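Is the Stustside series two finale meant to be 55 minutes?

Posted 2024-07-10 by Dekwood

I watched the first series of Stustside when it went out and have just finished the second on catch-up. Every episode runs 67 minutes apart from the last, which is 55. It jumps from the harbour meeting straight to the train, and there is no scene where Ines finds out about the letter. I am sure the trailer had her reading it in the kitchen. Have I seen a cut version, or was it always like this? Also, is there a series three?

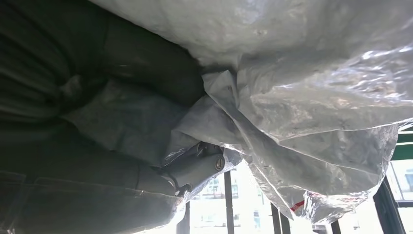 Plastic sheeting and grey padding.

I have tried it on the telly and on my laptop and the running time is the same on both. My sister recorded it in June but has since wiped the box, so I can't compare.

Notlow

The one on catch-up is the shorter edit. When it was first shown the last episode was the same length as the others. The kitchen scene comes after the harbour meeting and goes on for a good 6 minutes, then there is a bit with the brother at the garage. Both were taken out for the repeat so it would fit an hour slot with the adverts, and the repeat is the file that got put on catch-up.

The discs have the full version. Check the back of the box before you buy, as there are 2 sets about and the cheaper one was made from the repeats. You want the one that gives the longer time for the last episode.

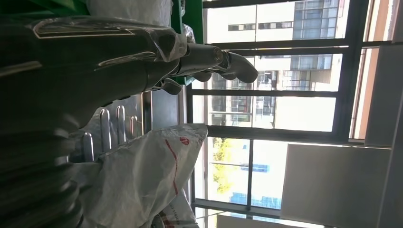
If you don't want to pay for it, try your library. Ours had the full set, although I waited a while for it. The garage scene is worth seeing - it explains why he isn't on the train, which made no sense to me the second time I watched it.

On series three, I haven't seen anything definite. The writer said in a podcast that there was an outline, but an outline doesn't mean it has been ordered.

Okoro

Mine was the short one as well. I thought I'd dozed off. I don't remember the kitchen bit from the trailer but I usually skip those.

Didn't think much of the ending anyway, the first series was better. Does anyone know who sings the song over the credits? It isn't the same one as series one.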